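Glare on glossy surfaces: polarizer or move the lights?

beltline_k
Lighting question. Overheads are fixed LED panels, 1,000 lux at table height. Anything with a slight gloss picks up hot spots that clip to pure white, and lowering exposure only makes the rest muddy. I have a circular polarizer from Fotel and it helps less than I hoped.

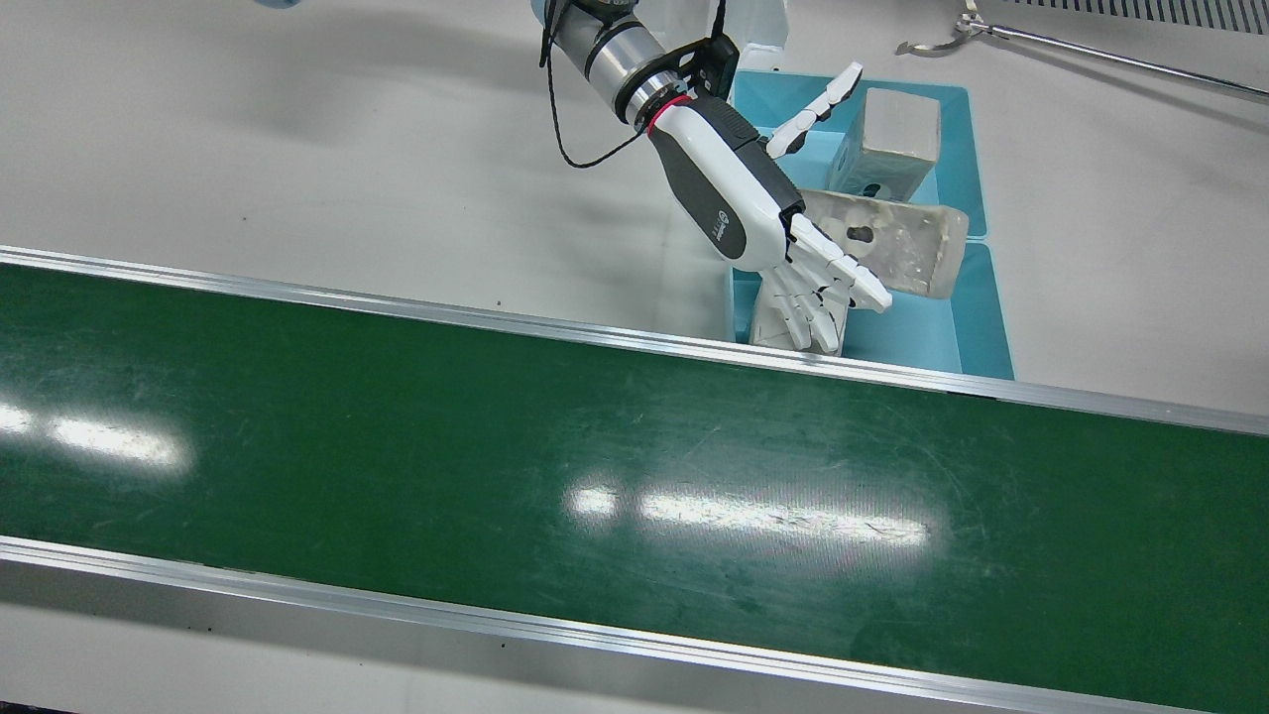 Green belt, overheads on, two reflections.

Is there a filter setting I'm missing, or is this a lights problem?

Amia
Lights problem. The reflection is a mirror image of the panel. Change the angle between panel, surface and lens and it goes somewhere else. Turn off one panel at a time and see which streak goes.

dorn_optics
Partly disagree. A polarizer works well on a belt surface near Brewster's angle, 55 degrees or so off vertical for most plastics. Shoot from steeply above and it does very little. What angle were you at?

beltline_k
Closer to vertical than that. I can't go lower, the layout needs the full width.

dorn_optics
Then cross polarize. Film over the panels, filter on the lens, rotate until the highlights drop. Expect to lose two stops or more.

Amia
Film over ceiling panels gets expensive and it yellows if it runs hot. A 200 dollar diffusion frame does most of the job.

dorn_optics
Diffusion makes the highlight bigger and dimmer. It's still there, and it washes out the green.

beltline_k
Bare aluminum rails too. Does crossing kill those?

dorn_optics
Mostly, and they go dark and flat. Shoot one crossed and one plain, then mask the rails in from the plain one.

beltline_k
Will try film on one panel Sunday and post both.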